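Chapter 4
Storage in Shared Rooms

Elibariki Ondieki

In this chapter
Sorting before buying
Open baskets and closed boxes
Using the space under a picture wall
Labels and when to leave them off

Most storage problems in a shared room start with small items. A chair or a table has one place and stays there. Pens, chargers, cloths, keys and mail move all day, and each person in the room has a different idea of where they belong. Chapter 3 dealt with shelves and large furniture. We now turn to the containers that hold everything else.

The main case in this chapter is the Wurngate house, a set of shared rooms where the residents listed every loose item in the living area over one week in December. The list came to 237 entries. When the residents went through it, 173 of the items were used in that room. The rest belonged elsewhere or were thrown out. Only then did they choose containers. You will use the same order in the exercises: list, sort, remove, contain.

Containers fall into two groups. Closed boxes keep out dust and hide their contents, so they suit things needed a few times a year. Open baskets suit things needed daily. A basket with perforated walls lets air through and shows part of what is inside without being lifted down. It will not hold sand, beads or anything smaller than its holes, and a liner is needed for those.

Color can do some of the work of a label. If two baskets stand side by side and differ in color and size, people learn which is which after a few days. Give the larger one to the bulkier group of items. Section 4.4 looks at cases where color is not enough, such as rooms used by visitors.

The wall matters as well. Framed prints take up space that might have gone to shelves, but low baskets can stand near them and leave the artwork in view. Measure the depth of the basket before choosing its place, and keep the walkway clear.

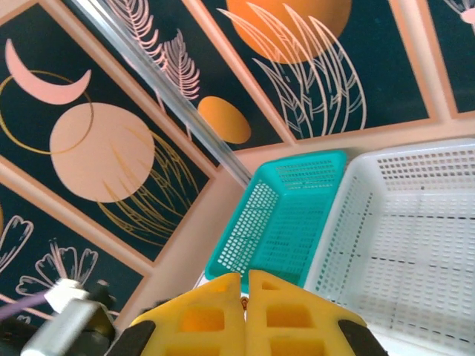
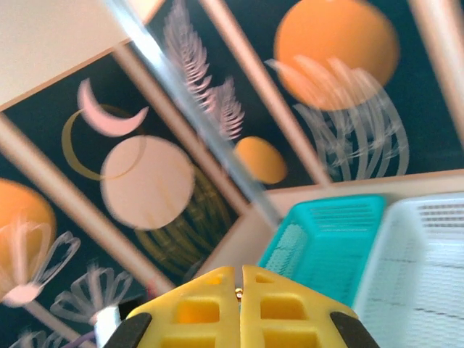 Page last changed: 2020-09-25

The teal basket in the first picture is the smaller of the two, and the white one next to it has the same kind of perforated walls. Before reading Section 4.1, write down which items from your own room you would put in each.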